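Stinda room, August update
To: Nabila El Fassi
From: Ayana Beyene

Quick one before the 4:00 call, longer version to follow with the receipts.

Fit-out of the shared work room is nearly done. White tables in, lights all working (finally), power strips out on the tables. Ceiling stayed black, quote to repaint was silly money so we dropped it. Microphones came from Meesuk, the gooseneck kind, fine so far. One base wobbles, will swap.

Headset and desk stuff is being moved out of boxes and on to the tables now. Plush toys too, the goose is everyones favorite. Still sorting cables, labels not started.
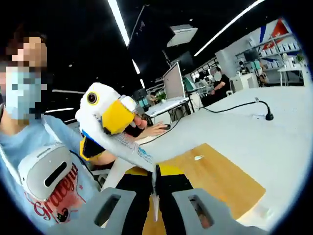
Work room in August: headset, mouse, goose and desk microphone.

Spend: Vostanel invoice paid, $200 left in the small items line. Want to use it on cable ties, a second mouse and hooks for the headsets. OK with you? Anything over that I'll ask first.

Behind on: the inventory. 97 items on the list, 10 not matched to a recipt yet. Rustovska are resending their paperwork, I chased twice.

Next: finish labels, get shelves up, send you the sign-out sheet to look over. Opening hours still open, need your answer on evenings before I print anything.

Ayana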